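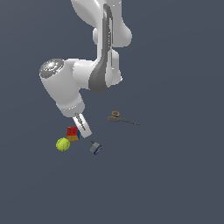 Simulated arm over a plain gray background.

Cledent Access Log Set

README, second release

Cledent is a set of cloud access logs with labels, meant for people who write or test rules for spotting misuse of accounts and storage permissions. The logs come from a test tenant run by Omard. No customer traffic is in it.

What is in the release

The set covers 48 service accounts over 21 days. Each account has its own folder, and each folder holds a log file per day plus one permissions file. The permissions file gives the roles the account held at midnight on the first day. Later changes to roles are in the logs themselves and have to be replayed in order if you want the state at a given time. There is a small script, replay, that does this.

Logs are JSON, one event per line, compressed with gzip. Times are UTC. The fields are:

event_id — unique within the release
time — when the request was received, not when it finished
account — service account name
action — read, write, list, delete, grant, revoke or login
resource — bucket, queue or key the action was aimed at
result — allowed or denied
source — network zone the request came from
label — see below

The source field holds a zone name. Raw addresses were dropped before export and can't be recovered from the files.

Labels

There are 1897 labeled events. All other events carry the label "none", which means no one on the project marked them. It does not mean they are safe. Labels are "overbroad" for a request that worked only through a role wider than the account needed, "stale" for use of a key past its rotation date, and "planted" for activity we ran ourselves following the Hennessy playbook. The playbook is in the docs folder as a text file, with the commands in the order they were run.

An event has one label at most. Where two could apply, "planted" wins over "stale" and "stale" wins over "overbroad". Earlier drafts allowed more than one label, and a few loaders written for those drafts still expect a list. They will fail on this release with a type error.

Loading

Unpack the archive and point the loader at the top folder. The loader needs the manifest file to be in place and checks every log against it. If you only want part of the set, pass account names with the accounts option. Leaving it out loads everything into memory, so on a laptop it is better to stream.

The Retier format converter can read these files, but it renames "resource" to "target" and drops "source" unless you set keep_zone to true.

Known problems

Two accounts have a gap in their logs on the Monday of the second week. The collector was restarted and the buffer was lost. The manifest lists the missing hours under "gaps".

Denied list requests are sometimes logged twice with different event ids. Match on account, time and resource if you need to remove them.

Several grant events name roles that were deleted before export. Replay treats these as empty roles and prints a warning.

Use

The set is good for checking rules and for teaching. It is a poor basis for claims about how often bad permissions turn up in practice — the tenant was small and we set up many of the faults on purpose. Please report results on planted events separately from the rest.

Changes in release 2

Single labels in place of lists
Zone names made the same across all accounts
Replay script now handles revoke before grant
Manifest moved from the docs folder to the top folder

Fixes to labels are collected through the issue tracker and go out with the next release, planned for January. Include the event_id in the report.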